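Visit report: the Ketmont two-arm kit at Fladport
2019-08-05

I drove out to Fladport to see the two-arm kit that Ketmont has been offering to small warehouses and order-packing shops. We pack mixed retail orders at our own site, mostly small household goods, and I have been asked to say whether the kit is worth a trial. These are my notes from the visit, with the prices and terms as they were given to me.

Ketmont has the ground floor of a two-story building behind the Fladport freight yard. The front half is offices. The demonstration area is at the back. Lihua Duan, who runs the customer trials, met me at the door and stayed with me the whole time. There were no slides. She gave me a printed spec sheet and we went straight to the bench.

The kit is sold as one unit: a body with two arms, a gripper for each arm, the control cabinet, and a software package called Vashisht. The table is not included. Ketmont asks that the customer use the table the work is already done on, provided it is level and does not move. Vashisht is the part they talk about most. It is taught by guiding the arms through a job a number of times, and it then tries to carry out the job by itself. Duan said a simple pick-and-place job usually takes 16 teaching runs before they let it go unattended. A job that needs both arms takes more, and she would not give a number for that.

I had asked beforehand to see small items and baskets handled together, as that is closest to our work. Ketmont had set up a table by the window with that in mind.
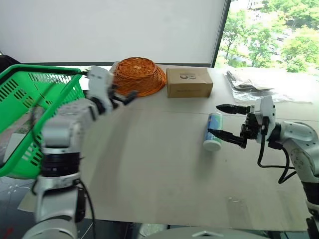
The two arms at work during the demonstration, one at the handle of the green basket and the other open around a small labeled container.

I watched the job several times over. The arms are slower than a person. I timed one pick from start to release at 19 seconds, and Duan confirmed that this is normal for the standard speed setting. There is a faster setting, but it was not shown, and she said it is only used with a guard fence in place. At standard speed no fence is needed, though the customer still has to do a risk assessment for the site.

Two picks out of those I saw went wrong. In one, the fingers closed a little high on the item and it tipped over. The arm backed off and tried again, and the second try was good. In the other, the software stopped and asked for help on the screen. Duan cleared it by hand and restarted the job in under a minute. I would rather see a stop than a dropped item, but on our late shift there is not always a person free to walk over.

The arms are quiet. I could talk normally standing next to them. The finger tips come off with two screws and can be swapped for a smoother set, which I would ask for if we handle anything with a soft wrapper. Cables run on the outside of the arms. I asked if they catch on things. Duan said it has happened with tall bins and that a clip kit is available at extra cost. I think the clips should be included.

Price and terms: the trial package is $3,248 for five weeks, with delivery, setup and one day of training. If the customer goes on to buy, the trial fee is taken off the purchase price. Service is handled by Flollham, a separate company, which promises a technician on site by the next working day. I asked for the names of two current customers and was told I would get them by email. They have not arrived as of this writing.

Questions still open on our side:

Can Vashisht keep more than one job in memory and switch between them without a restart? Duan thought so but wanted to check.

What happens to the teaching data when the trial ends and we do not buy?

Does the power supply need its own circuit? The spec sheet does not say.

Who pays for finger tips worn out during the trial?

My recommendation is to take the trial, on the bench nearest the loading door, and limit it to the small boxed goods for the first two weeks. Baskets can be added after that if the error stops are few. I would not sign until we have talked to at least one of the reference customers and have the answer about the power supply in writing.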